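4.2 What the cases taught us about order

I should say up front that I came to this part of the study with a bias. I had taken apart a lot of old desktops in my life, mostly on a kitchen floor, and I was sure there was one sensible order for doing it. Khanyisile Mnguni, who ran the workshop sessions at Irno with me, was sure too – only her order was different from mine. So we wrote both down and tried them on the same batch of 17 office towers that Zernbridge had retired.

My order went from the biggest part to the smallest. Hers went by how you open the thing: whatever has a blue plastic latch or handle on it first, then whatever needs a screwdriver, then the stubborn stuff. I'll admit hers reads better on paper (and she was very nice about it). The makers of these cases clearly wanted people to find the blue bits, and our 6 first-time participants went for them right away, often before they'd read the sheet at all!

Cables were where both orders got messy. We had a step that just said "clear the cables," and everyone took it to mean something different. Riaan Adams unplugged every single one and laid them out by length, while Oratile Ndlovu tucked them to one side and carried on. In the November revision we split the step into three, and the notes from those sessions are a lot less grumpy.
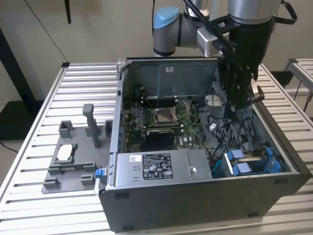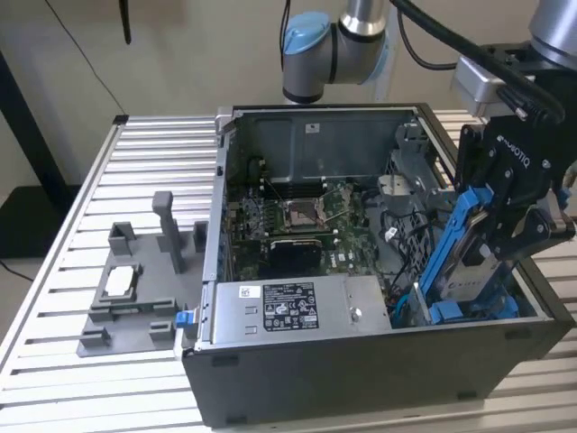
Figure 3. Dell desktop tower on the slatted work table, side panel off and CPU socket empty. Both views show the power supply along the lower part of the case.

We use cookies to remember your reading preferences. Accept | Manage settings

The other thing I kept changing my mind about was the power supply. I wanted it out early, as it's a big lump of metal and I like having the elbow room. Khanyisile wanted it left until the drives were done, so the case would stay heavy and not slide around on the table. We never really settled it. Participants split down the middle, three each way, and the comments on the sheets are all about comfort and hardly mention speed. One person wrote that a lighter case "feels like it's going to skate off," and I do know what they mean.

For the results in Section 5 we kept her order and left the power supply step optional. Sorting the removed parts into trays is covered separately in 4.3.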